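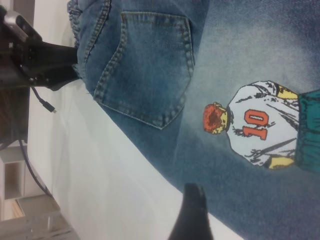

Faded blue jeans with tan topstitching around the back pocket.

FOR IMMEDIATE RELEASE

Plutton Press to Publish New Edition of Huguette Ross's Novel "Bergeron"

Restored text includes chapters left out of the first printing; introduction by Nabila Abdel Hamid

GINENT, 28th January. Plutton Press will publish a new edition of "Bergeron," the only novel by Huguette Ross, at the end of February. The book has been out of print for more than 20 years. The new edition restores five chapters that were removed before first publication and adds an introduction by the critic and teacher Nabila Abdel Hamid.

"Bergeron" is set in a river town of the same name, in a country that is never identified. At the start of the book the town council passes a rule that women may not sign for anything: a lease, a parcel, a library card, a school report. No one in the town is arrested at first and very few people object. The story is told by Odile, a clerk in the parcel office, whose job is to turn women away from the counter and who keeps a private ledger of everyone she has refused.

The novel was published by a small regional house that closed soon after. It received a handful of reviews and was passed from reader to reader for years, often in photocopies. Several college instructors have kept it on their reading lists in that form. Plutton Press began looking into the rights after an instructor wrote to ask whether the press knew of any clean copy that could be scanned for a class.

"I was told at the time that the book was too slow in the middle," said Huguette Ross. "The chapters that came out were the ones where the women talk to each other in the back room of the laundry and nothing much is decided. I agreed to the cuts. I wanted the book to come out and I didn't think I had much to bargain with. I have wanted them back ever since."

The restored chapters follow Odile's sister, Maud, who runs an informal lending shelf out of the laundry after the library stops serving women. In the first printing Maud appears only briefly, and her departure from the town near the end of the book puzzled some reviewers. With the missing chapters in place, readers will learn where the books on the shelf come from and who has been borrowing them.

The text of the new edition was prepared from a typescript that Ross kept at home. The typescript runs to nearly 1000 pages, including drafts and alternate openings, and had to be put in order before editing could start. Plutton Press compared it line by line with the printed book. Where the two differed, Ross was asked to choose. A short note at the back of the book lists the main changes. Spelling has been made consistent, and a map that appeared in the first printing has been dropped at the author's request.

"She was very clear about what she wanted," said Nabila Abdel Hamid, who worked with Ross on the sequence of the restored chapters as well as writing the introduction. "There was one scene I liked a great deal, with the ferry, and I argued for it twice. She said it belonged to a different book and took it out again. I mention it in the introduction so that at least people know it was written."

Abdel Hamid first read the novel as a graduate student and has taught it in her course on political fiction by women. Her introduction looks at how the book handles rules and paperwork, and at why Ross chose to tell the story through a person who enforces the rule. It also discusses the novel's place among other works of speculative fiction about women's rights, a category Ross did not have in mind when she wrote it.

"My students tend to argue about Odile," Abdel Hamid said. "Some of them think the ledger is a form of resistance and some think it is just a way for her to feel better while she goes on doing the job. The book doesn't settle it. In the restored version there is a conversation between the sisters on exactly that point, and I expect the argument in class will get louder."

Ross worked for many years in the records department of a hospital and wrote "Bergeron" in the evenings. She has said that the first idea for the book came from a form that asked for the signature of a husband or father and had no space for anyone else. She has since published short stories in magazines but has not written a second novel. She lives outside Ginent.

"People ask me whether it was meant as a warning," Ross said. "I was writing about an office. I had worked in offices and I knew how a rule gets carried out, who orders the new stamps, who explains it to the person at the window. If readers want to take it as a warning, that's up to them."

The new edition will be issued in paperback and as an e-book. An audiobook is being recorded by Soseck Audio and will follow later in the year. The recording will use the restored text, and Ross will read the author's note herself. The narrator for the rest of the book will be announced by Soseck Audio.

To mark publication, Plutton Press will hold three public events in February, all free of charge:

A reading and conversation with Huguette Ross and Nabila Abdel Hamid at the Ginent Public Library, in the main reading room. Copies of the book will be on sale before general release. Seats cannot be reserved.

A discussion for book groups, led by Abdel Hamid, at the Plutton Press office. Groups are asked to sign up in advance through the press. Members should have read at least the opening section, which will be sent by email on request.

An online session for high school and college instructors who are thinking of assigning the novel. It will cover the differences between the two versions, with time set aside for questions. A recording will be posted on the press's website for those who cannot attend.

Times for each event will be posted on the Plutton Press website. The Ginent library event will have live captioning, and the reading room is accessible by elevator from the parking level. Anyone who needs other arrangements should contact the library desk in advance.

A reading guide will be available at no cost to libraries and book groups that order the new edition. The guide includes discussion questions, a short interview with the author and a page from the typescript showing her handwritten corrections. Instructors may ask for an exam copy by writing to the press from a school address.

"Bergeron" is the first title in a planned series of out-of-print fiction by women. Plutton Press is still in talks over rights for the books that will come next and will announce them when contracts are signed. Readers who would like to suggest a title can do so through the contact page on the website. Suggestions should include the author's name, the title and, if known, the name of the original publisher. The press regrets that it cannot reply to each one, and it is not accepting new manuscripts for the series.

About Plutton Press

Plutton Press is an independent publisher based in Ginent. It publishes fiction, essays and works in translation, in print and digital editions. Its books are sold through independent bookstores and directly from its website.

Media contact

Review copies, author photographs and cover art are available from the Plutton Press publicity office. Requests for interviews with Huguette Ross should be sent in writing. Ross prefers to be interviewed by phone. Nabila Abdel Hamid is available for interviews by phone or video and for a small number of classroom visits during the spring term.

###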